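**Striped cotton shrinking at the shoulders??**

**navwood_knits** - 25 Jun 2025

OK so I bought a striped top from Trelia back in December and I swear the shoulders get narrower every wash. Cold water, low spin, no dryer. Has anyone had luck stretching cotton back out? I paid too much to turn it into rags!

**pulleo4**

Hair conditioner in lukewarm water, soak for half an hour, then pull it gently while it's damp and dry it flat. Got me an inch back on a sweatshirt. 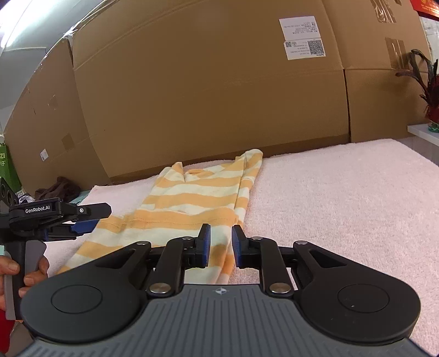
I'd skip hangers completely with that kind of knit, they leave those awful little shoulder bumps.

**buttonbox903**

Sorry, the conditioner thing is a myth. You're just stretching wet fabric, plain water does the same job and doesn't leave gunk in the fibers. Steam it and pin it to a towel.

**pulleo4**

Well, my sweatshirt disagrees with you :) But fine, try the plain water first, it's cheaper.

**navwood_knits**

Pinning scares me a little - won't it leave points along the seam?

**buttonbox903**

Only if you use 4 pins. Use a lot of them, close together, and leave it overnight. And check the tag, if there's any elastane in it go easy on the steam.

**navwood_knits**

Tag says all cotton. Trying it tonight, plain water and pins!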